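So on Sunday I drove out to the Kollthorpe open day, mostly because my sister had a spare ticket and I'd been rabbiting on about laundry robots for months. Ondwood had taken over the rooftop terrace for their demo and it was gorgeous up there, although I'd forgotten sunscreen (of course I had).

I'd pictured a big humanoid doing the ironing. What they're working on at the moment is collecting people's hand movements, so the robot has something to learn from – and I found that far more interesting! You put on the gloves and spread out a bit of clothing on one of the round tables, then fold it, then do it all over again.

Stripes, gloves and a lot of terrace furniture:
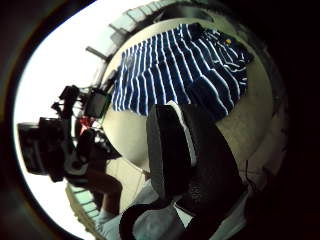
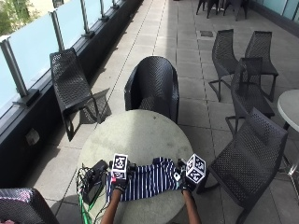

Yatziri Ayala, who ran our session, told us they're after 2,000 folds before winter and had done 53 by the time I got there. She was lovely about my questions, even the one about fitted sheets, which made her groan out loud. Apparently the Huerta team gets to deal with those.

We stayed until they started on the towels, then wandered down for a flat white and a lamington. Tickets were $13 and you'll want a hat. The next one's in March, and I've already told my sister she's driving.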